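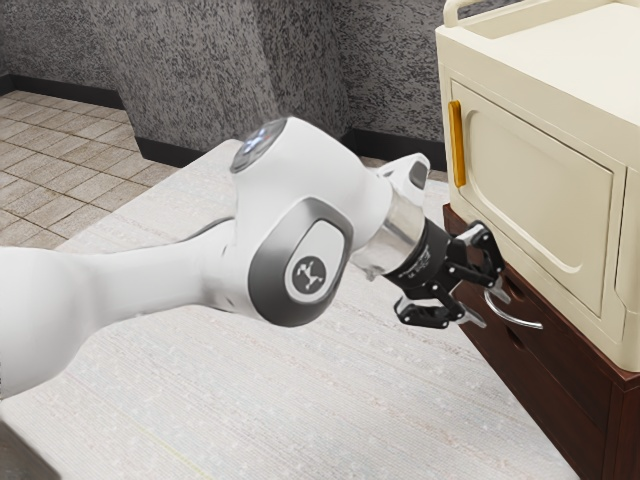

8/9/24

The loom is winning. I want that in writing before I go to bed, so that when I read this back in October, wrapped in something I wove myself, I can feel superior about it. Or so that I can read it back wrapped in a store-bought blanket and feel that I was warned.

Got up early to finish threading. The pattern wants 300 ends, and each end has to go through its own little eye in its own little wire, in the right order, and then through the reed, also in the right order. The book calls this stage meditative. I would like to know what the author of the book was meditating on. I was meditating on whether it would be possible to sell a Zonov floor loom with the yarn still in it, as a sort of starter kit.

I have eight shafts on this thing, and so far I have used four of them with any understanding and the rest out of guilt. The secondhand listing said "would suit a growing weaver," and I took that as a compliment. What it meant was that the previous owner had stopped growing and wanted her dining room back. I paid in cash and drove it home from Gutmont in pieces with the passenger seat pushed all the way up and a castle beam against my ear. The castle is the tall part in the middle. I mention this because I've learned a great many words this summer and have had very few chances to use them on anybody. Castle, heddle, raddle, lease sticks. A raddle is a sort of comb. It sounds like something you'd catch from a goat.

Anyway, by lunch I had it all threaded and tied on in front and I was feeling pretty good. Ate a cheese sandwich standing up, admiring it. Sat down, pressed a treadle, and the shed opened the way a shed is supposed to, a nice clean gap with daylight in it, except for two threads hanging in the middle of the gap like people who stop to talk in a doorway. Crossed. Way over on the left side, where I'd started before I'd had coffee. To fix two crossed threads you untie a whole bundle, pull them back out, rethread them, and tie the bundle up again, and then the tension is off, so you retie the bundle next to it, and then you're retying things all the way across the loom like somebody straightening pictures in a hotel. 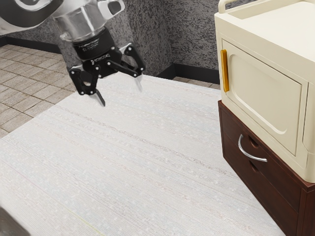
By the time I had the tension evened out it was well past three and I had the radio on, a long program about soil. I don't garden. I listened to the whole thing. There's a point in this hobby where your hands are busy and your brain would take any company at all, and I now know more about drainage than I ever planned to.

Then I wove! Real cloth, or the first inch of it anyway. It goes fast once it goes, and that's the mean trick of the whole business, that the part which looks like weaving is hardly any of it. Throw, beat, change feet. Throw, beat, change feet. I got up a rhythm and started having thoughts about the fall craft fair at Hastadport, and what I'd charge, and whether I'd have a little card printed. I had picked the font for the card when I noticed that the edges were drawing in. They were drawing in quite a bit. What began as a table runner was on its way to becoming a necktie.

The book says drawing in is caused by pulling the weft too tight, and that a relaxed weaver makes a relaxed edge. I read that sentence with my jaw clenched. Took out most of the afternoon's work one row at a time, and unweaving is exactly as slow as weaving, only without the daydream about the font.

Went into Petersen before they closed to get more of the weft yarn, having now frayed a good length of it going in and out. They were out of it, of course. They had the same yarn in a color called Oat, which is different from the one I've been using, called Oatmeal. I held them both up at the window, and under the lamp by the register, and again out on the sidewalk, where I got a look from a man with a dachshund. In the shop they were twins. On the sidewalk one of them was pink. I bought the pink one, three cones, because I'd already been in there so long it would have been rude to leave, and also picked up a tape measure, of which I own several, all of them currently elsewhere.

So that was the mood I came home in, and I spent the drive making my peace with pink.
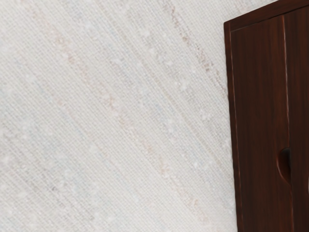 I've decided to stripe it in. If two yarns aren't going to match, they'd better look as if they were never asked to, and a stripe that's obviously on purpose is cheaper than a new warp. My first sketch had them evenly spaced, and it looked like a dish towel, a good one, but a dish towel. Second sketch I let them wander. Compare the wall by the reddish-brown cabinet, with that woven look to it, all pale off-white until you get to the streak of soft pinkish tan with the rusty flecks in it. There's nothing regular about the edge of that streak, and the wall gets away with it completely. If I had handed in an edge like that I'd have been up all night taking it out. I would like my runner to have the confidence of a wall. I'm going to try for one band off to the side, ragged, and I may work in a little of the leftover rust from the potholder disaster if I can find where I hid it.

The potholders, for the record, are still in use. They're just in use under the plant stand, where their thickness at one corner turns out to be what the floor needed.

Supper was eggs. I had meant to make the chicken but it was still frozen solid, since taking it out of the freezer was a morning job and my morning went to the heddles. Dishes are in the sink. There's a letter from the dentist I haven't opened and a hem I said I'd take up for my sister by the weekend, and I suppose she'd be entitled to point out that a person with this much thread in the house could manage a hem.

My back hurts in a place I didn't know could be reached from a bench. The book recommends standing up and stretching every so often. The book recommends a lot of things. It also has a chapter near the end on weaving with silk so fine you can barely see it, and I've put a rubber band around that chapter so I won't open to it by accident.

Tomorrow: wind a bobbin of the Oat, weave a few rows of it at the very bottom where it'll be folded under, look at it in daylight. Take chicken out. Call dentist. Oil the back treadle, which has started making a noise like a duck.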